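行业动态 | 参访纪实 | 机器人末端执行器
阅读时间:5分钟

七月,本中心技术组一行应邀赴 Sultlow 测试实验室参访,重点了解该实验室在夹爪选型与对比测试方面的工作安排。参访内容包括上午的情况介绍、下午的现场观摩以及闭门交流。现将有关情况整理如下,供各协作单位参考。

一、基本情况

Sultlow 测试实验室主要承担轻型机械臂及其末端执行器的第三方评测,不从事夹爪的生产与销售。接待方介绍,实验室本年度的主要任务是 Collargate 项目,即在同一型号机械臂上依次安装不同夹爪,按统一程序完成抓取、移动和放置,并对结果进行横向比较。项目计划完成抓取测试2,000次,截至参访当日已形成有效记录262组,每组均附有操作日志和固定机位的录像。

测试物品清单共列62项,分为食品类、容器类、块状物和小型家用器具四类,其中相当一部分为玩具或仿真模型。接待方说明,采用模型便于长期保存和重复使用,外形尺寸也较为稳定,不同批次之间的数据可以直接对照。

二、对比方案

参加本轮对比的夹爪有两种。其一为 Najjar 平行夹爪,手指行程较大,夹持力可分级设定;其二为 Wasia 自适应夹爪,手指可随物体外形产生一定弯曲。两种夹爪使用同一套安装法兰,更换后须重新标定工具中心点,并以标准块试抓十次,合格后方可进入正式测试。

评分项目包括一次抓取成功率、保持时间、放置偏差和物品表面损伤情况。对于薄片类物品,另设“边缘夹持”一项,要求夹爪仅接触物品一侧边缘,并在规定时间内保持姿态。此项难度较大,也是参访人员提问较多的部分。

三、现场观摩

下午二时,参访人员进入测试区。工作人员首先演示了控制器的参数调用流程。夹持力、闭合速度和接近高度均写入配置文件,操作人员在测试过程中不得临时修改;确需调整的,应终止该组测试并重新编号。我方人员认为,这一做法对保证数据的可追溯性较有帮助,建议在本中心后续工作中予以借鉴。

随后观摩的是面包片抓取。机械臂末端的平行夹爪竖直向下,以梳齿状白色手指夹住面包片上缘,台面上同时放有双槽烤面包机、玩具香蕉、泡沫方块和粉色圆盘等物品。 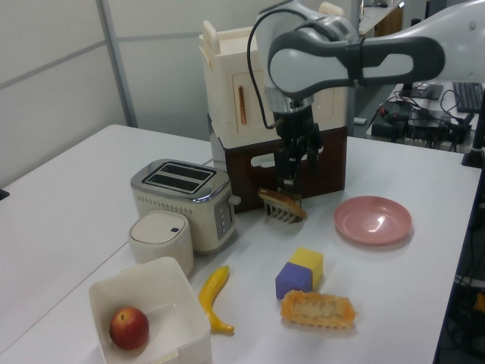

关于手指形状的选择,实验室方面介绍了前期试验的经过。最初使用的平面手指在夹持薄片时接触面过大,姿态稍有偏差即与邻近物品发生干涉;改用带齿手指后,干涉情况有所减少,但齿间距对小尺寸物品的影响仍需进一步测试。目前保留了两种齿间距,分别建档。

相机方面,实验室采用固定机位,未在手腕处加装相机。接待方认为,固定机位有利于统一观察角度,不足之处在于夹爪下降时可能遮挡物品。双方就是否增设侧向机位交换了意见,未形成一致结论。

四、交流情况

闭门交流中,我方主要提出三个问题:一是夹爪连续运行400次后手指磨损如何计入评分;二是更换夹爪后的标定误差能否单独列示;三是测试物品清单是否向协作单位开放。对方答复,磨损情况以更换前后的对照照片记录,暂不计分;标定误差可在下一版报告中单列;清单经书面申请后可以提供。

五、后续安排

本中心将于近期向 Sultlow 提出清单使用申请,并选取其中的容器类和块状物,在本中心现有机械臂上开展一轮小规模复测。复测所用配置文件格式与 Collargate 项目保持一致,具体分工由技术组另行通知。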